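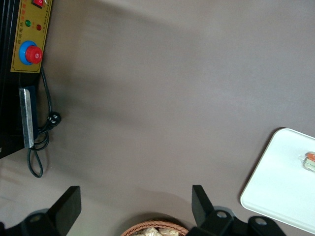 The shared workshop at Drernthorpe reopens to members this month, and most of the questions we have had are about the new induction rules. Every member now has to sit a short safety induction before using powered equipment, including people who have held a key for years. The session starts with the emergency stop. On many machines it is a big red mushroom-shaped button, often on a yellow panel with the switch and the indicator lights close by, but the layout varies from maker to maker and the labels may be in a language you don't read. You will be asked to find the stop on each machine you plan to use, and to reach it from where you would normally stand.

Ibsa Degefa runs the inductions. They take two hours and are held in groups of six at most, so please book before you come. If you turn up without a booking and the group is full, you will be asked to come back another time. The sign-up sheet is on the office door, and you can also book by replying to this newsletter. Put your full name and the machines you want to be signed off on. If you only use the hand tools and the benches you don't need to attend, although you are welcome to.

Members who did the old induction before September will find that a good part of it is the same. The sections on eye protection, loose clothing and dust are unchanged. The section on isolating a machine is new. Pressing the stop button does not make a machine safe to work on. Before you change a blade, clear a jam or take off a guard, the machine has to be switched off at the wall, and the plug has to be where you can see it. If the machine is wired in, the isolator has to be off and locked. There are two padlocks on the hook by the first aid box. Take one, lock the isolator, and keep the key in your pocket until you are finished. Please don't lend the key to someone else or leave it on the bench.

We have also changed what happens after somebody presses a stop button. Under the old rules, whoever was nearest could twist it out and start again. From now on the person who pressed it is the person who resets it, after talking to whoever was using the machine. If you can't find that person, leave the button in and speak to the member on duty. Pressing a stop because you are unsure about something is fine and you won't be asked to justify it. Write it in the log book all the same. The log is how we found out that the feed on the planer was slipping, and that the bandsaw guard had been working loose for several weeks before it was fixed.

Stop buttons will be tested on the first working day of each month. The test is simple. The machine is started with nothing in it, the button is pressed, and the machine has to come to rest and stay off when the button is released. It should only run again when the start control is used. Any machine that fails gets a red tag and is out of use until it has been repaired and tested again. Tekle Hailu has agreed to do the tests for the rest of the year and would like someone to learn the job alongside him. It takes most of a morning. No electrical training is needed for the test itself, and repairs are done by an outside electrician.

Please keep the area in front of every control panel clear. During the last walk-round there were offcuts stacked against the lathe and a coat hanging over the switch on the extractor. Stock that is waiting to be used belongs in the rack by the loading door, with your name and a date on it. Unlabeled stock will be moved to the scrap bin at the end of the month. This applies to sheet material as well, which has been building up behind the table saw again.

The Varghese fund has given us 900 dollars toward safety equipment. Part of it will pay for new face shields and a second eyewash station, which will go on the wall beside the sink. The rest is set aside for replacing the foot switch on the drill press. The part is ordered from Cistari and we don't have a delivery date yet. Until it comes, the drill press can be used with the hand control only. If you have a job that really needs both hands on the work, use a clamp or a drill vise. There is a drawer of clamps under the assembly bench, and a larger vise can be signed out from the office.

Several people asked whether an induction from another workshop counts here. If you were signed off at Ullumberg, bring your card and Ibsa will shorten the session for you, but you still need to be shown our machines and where the isolators are. Cards from other places will be looked at one at a time. Inductions last two years. When yours is about to run out you will get a reminder by email, so check that the office has your current address. A good number of the last set of reminders bounced.

Guests may come into the workshop with a member but may not use powered equipment, even under supervision. Children under 16 need to stay on the assembly side of the yellow line. We know some families liked the old Saturday arrangement, and we are looking at a hand tool session that younger people could join. If you would be willing to help run it, please tell the office which evenings you could manage.

Anyone who has not done the new induction will be able to use powered machines on their old sign-off until Oct 16, 2020. After that the machine keys will only be given out to people on the new list, which will be kept in the front of the log book. Questions about bookings go to the office. Questions about a particular machine are best put to Ibsa in person, and it helps to bring the piece you are working on.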